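Visit to the Nistor plant nursery, open day

I came by bus with my colleague Petrică Bucur, and the ride took 28 minutes. The entrance was free, but a guided tour of the greenhouses cost 4 euros, and we both took it.

Our guide was Duván Arango. He explained that the nursery grows around 2,000 young plants each season, most of them herbs and small ferns. I liked the fern house the most, because the air was cool and smelled of rain. He let us try the repotting ourselves, and I learned that I always gave my plants too much water at home.

In the shop the prices were fair, but the line was long. Petrică bought a mint and I bought nothing. The next open day is in January, and I would like to go again.

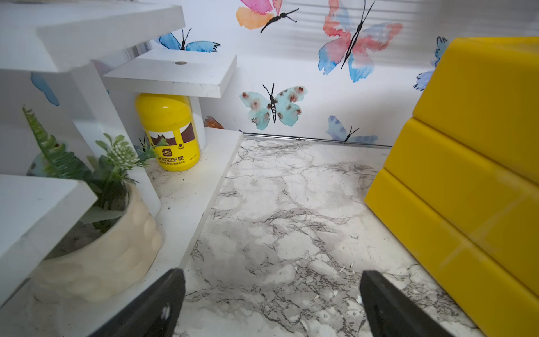

White stepped shelf and a cream planter, with some soil on the lower step.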